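About Us

Hi, I'm Aled Mathias, and I run Clarness, a little outdoor preschool on the edge of Kemeys. If you've found this page you probably have a three- or four-year-old who won't come in from the yard, so you're in good company!

I started out teaching second grade and loved it, but I kept noticing that my kids learned best on the days we dragged everything outside. We'd measure shadows, argue over whether a beetle was asleep, that sort of thing. When the old plant nursery on Tengate Road came up for rent I talked my friend Tomos Phillips into looking at it with me (he was only supposed to be giving me a ride), and by the time we'd walked to the back fence we were already deciding where the mud kitchen would go.

Tomos is now our other lead teacher. He does mornings with the younger group and is in charge of anything involving string. I take the older ones, plus most of the paperwork, sadly.

We keep groups small, with 8 children to a teacher. The day starts at 8:30 with a walk around the garden to see what's changed overnight, and then it's mostly play until snack. Digging, pouring, climbing, dressing up, and a lot of stories. We do letters and numbers too, but usually with sticks or chalk, and often because a child asked how to write "KEEP OUT" on a den.

Our big project right now is Skerkura, which is what the children named the willow village behind the greenhouse. We have no idea where the word came from. It has two houses, a post office and a tunnel, and the families raised $2463 to build it. We planted 400 willow cuttings in one very wet week and I still can't believe how many took.

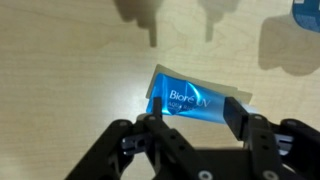

Parents always ask me what to pack, and my list is short: rain pants, boots, a spare of everything, a hat, and a water bottle your child can open alone. From May on, please add sunscreen with your child's name on it. A small squeezy tube like the blue Bioré one is a handy size for a cubby, and I really don't mind if it shows up all creased. Put the first coat on at home and we'll do the top-ups before lunch and again after nap.

Visits are easy. Come by any morning before 11:00, bring your child, and wear shoes you don't care about. Enrollment for fall opens in June, and siblings get first pick of days. If you'd like to talk first, call the office and ask for me or Tomos. We're slow to pick up when the weather's nice, so leave a message and we'll call you back after pickup.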